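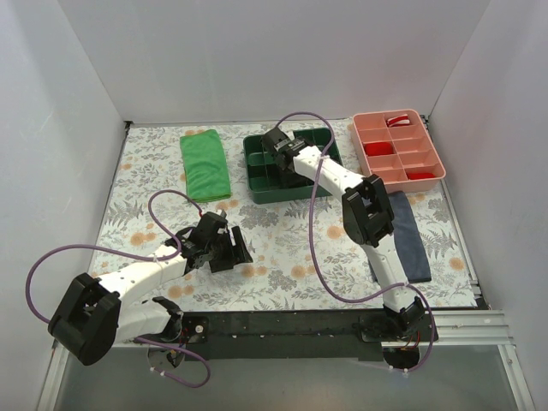

Verlow is a two-armed tabletop robot built by Mulugeta Hadgu and Shewit Asfaw at Nulletlow, a shared workshop with over 227 members. Work on it began in November, in a corner by the laser cutter.

Design

The arms are white with black joints and grippers, and stand side by side along the near edge of the work surface. Purple cables hang in generous loops, leaving each arm plenty of slack — a wonderfully simple fix after the first harness kept snagging. Pale gray panels close off the other three sides.

Use

Verlow practices household sorting with cloths and divided trays. By 5/26/18 it had logged 1,000 runs, a workshop record! Robel Woldegiorgis maintains the software.

See also

Ejigu (gripper)
Prellach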